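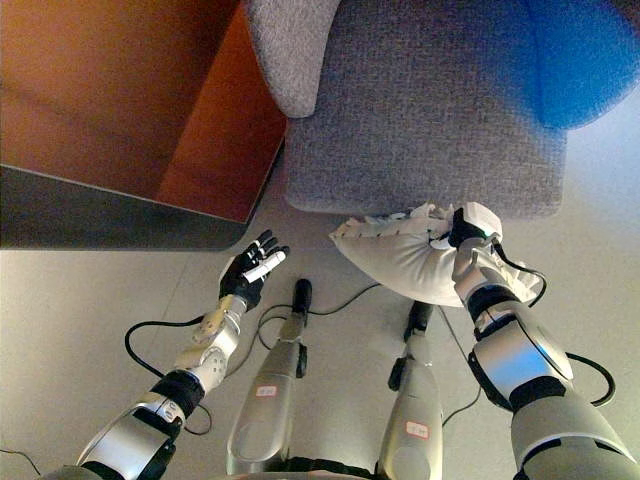
14 October 2023. Carding notes, mostly on heathers, and mostly so I don't make the same mess again in June when we do the big blanket lot. I've been trying to get a gray that looks gray from across a room and then breaks up into little flecks when you get close, and so far I keep landing on either flat battleship paint or something that looks like a badly shuffled deck of cards. The gray armchair next to the orange-brown cabinet is pretty much the effect I'm after, a mixed gray with a fine weave to it, so when I say "chair gray" below that's what I mean. Sitting distance, it's a texture. Farther off, it's a color. I want that in a two-ply I can knit with!

What I started with: the Dunleavy white (the washed one, second bag, not the first bag with all the hay in it) and the black that Tahira Sethi dyed for me over the summer. Tahira's black is really a very deep navy-brown kind of black if you hold it up at the window, and I thought that would be a problem, but once it's mixed down it just makes the gray look a bit alive. I'd keep using it. If we ever run out I'm going to have to beg.

Batch 1. Weighed out equal white and black, fed them onto the drum in thin layers, alternating. Three passes. Looked gorgeous on the drum after pass one, all streaky and smoky, and I should have stopped and pulled some off right then to spin, but no, I kept going. By pass three it was one solid gray with no life in it at all. Spun a bit anyway. Flat, flat, flat. It'll do for sock heels.

Batch 2. Same proportions, one pass only. Went too far the other way. The single had long stretches of nearly pure white and then long stretches of nearly pure black, and when I plied it I got a barber pole. Which is a nice yarn! Somebody would love it. It's wrong for this though, and the swatch made my eyes cross.

Batch 3. Two passes, and between them I tore the batt into strips the short way and fed them back in sideways-ish. Much closer. The flecks came out small and the overall gray held together in the swatch. Still too dark. Equal parts by weight gives you a much darker gray than you'd think, and I know this, I have written it in this very notebook at least once before (see the page with the tea ring on it). Black eats white. Every time.

Batch 4, the good one. 98 grams total, with the black cut right back to 20 grams and everything else white except a pinch of the mid-gray fleece from the odds box. I didn't weigh the pinch. I know, I know. Call it what you could hold between thumb and two fingers without it falling out the sides. Two passes with the strips torn in between, same as batch 3. The mid-gray turned out to be the missing thing – it sits between the two ends and stops the white flecks from looking like lint. I spun a little sample, plied it back on itself, washed it in hot water with a squirt of dish soap, whacked it on the edge of the tub and hung it up. Dried overnight, swatched it over breakfast, and I think that's chair gray. Or close enough that I'm happy.

Some stuff about the drum carder while I remember. The Plodetti is fine on the Dunleavy wool as long as I don't get greedy with the feed. When I shove in a big handful the licker-in grabs it all at once and I get those hard little knots, neps, whatever you want to call them, and they do not card out, they only get smaller and meaner. Thin enough to read a newspaper through is the rule I was taught and it's still the right rule. Also the drive band was slipping again. I took it off, wiped both pulleys with a dry cloth, moved the tension one notch and put it back, and it ran quietly for the rest of the session. If it slips again, order a new band and stop fiddling.

Static was bad. It's heating season and the air in here is like a cracker. I misted the white with plain water from the spray bottle, let it sit under a towel while I had lunch, and it behaved so much better afterward. I've also got the sample bottle of Hultilix spinning oil that came with the last order and I tried a couple of drops in the spray for the second half of batch 4. Smells a bit like crayons. Drafted nicely. Couldn't tell you if it was the oil or just the damp, so next time I should do one half with and one half without like a grown-up.

Spinning notes for batch 4: middle whorl, short forward draw, didn't try to be clever. I tried long draw on a scrap first and the flecks pulled out into streaks, pretty, but the heather effect went soft and blurry. Short forward keeps the bits of color where the carder put them. The ply wants to be a touch firmer than I usually go, otherwise the surface fuzzes and the fuzz hides the flecks. First real skein measured 349 yards off the niddy-noddy before washing. Forgot to measure it again after. Will do it when I reskein.

Swatch is 23 stitches across four inches on the smaller of my two usual needles, before blocking, and I'd like it slightly looser for the blanket. Going up a size. The stockinette side shows the heather best and the purl side goes kind of pebbly, so I'm tempted to use the purl side as the border. Tahira thinks moss stitch all over, which would look amazing and would take me until I'm ninety.

Oh, and the Brernurance pattern book has a whole section on blending colors by weight with a little chart in it, and I only found it after I'd done all four batches. The chart uses white and brown but it says the same thing I keep relearning, go much lighter on the dark than your gut tells you. I've put a sticky note in that page.

To do before the blanket lot:
Wash the rest of the second Dunleavy bag. Pick the hay out of the first one, or decide it's mulch.
Ask Tahira if there's more black coming, and whether she could do a dark green.
Make a proper mid-gray batch (from batch 1 leftovers, it's already flat so it may as well be useful) and weigh it this time.
Spin a second skein of batch 4 from a fresh mix and see if I can get the same gray twice.
New spray bottle, the trigger on this one sticks.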